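4.2 Where household items are kept between uses

We asked each household to list where it kept three kinds of things when they were not in use: cloths and towels, small bottles (sauces, cleaners, medicines), and loose papers such as receipts. Of the 127 households that returned the July booklet, 109 filled in this part completely and are included here. The remaining booklets had one or more pages left blank and were set aside.

Cupboards were the most common answer for bottles, and drawers for papers. Cloths were less settled. Many people named a drawer or a rail first and then added a second place, usually an open bin or basket, where the cloth ended up on most days. Kassab and Midtbø, who coded the answers separately, treated these as two places and kept the order in which they were written. Where the coders disagreed, Strömberg read the answer again and made the final call.

Open fabric bins came up more often than we had planned for. The booklet gave "box or basket" as a single choice, and respondents wrote "cloth bin" or "soft bin" in the margin beside it. We gave these answers their own code. In the follow-up interviews, people said they liked being able to drop things in without opening a lid or moving something else first. They also said that the bins tended to fill with unrelated items -- a bottle, a tag cut from a new shirt, a pen -- and that they emptied them only when they could no longer find what they wanted.

The mixed use of bins matters for how the totals are read. A household that names a bin for cloths may well keep other things in it, and the booklet did not ask. We have not tried to correct for this. Two households in the Neltent group wrote out the full contents of a bin without being asked, and both lists ran across all three of our categories. Colour and size of the bin were not recorded.

Figure 4 shows a fabric bin of the kind coded as "soft bin", with a cloth left outside it.
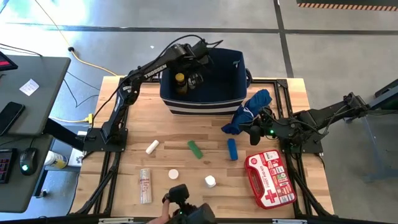
Figure 4. Striped fabric bin holding a small bottle, with a crumpled blue cloth on the tabletop beside it.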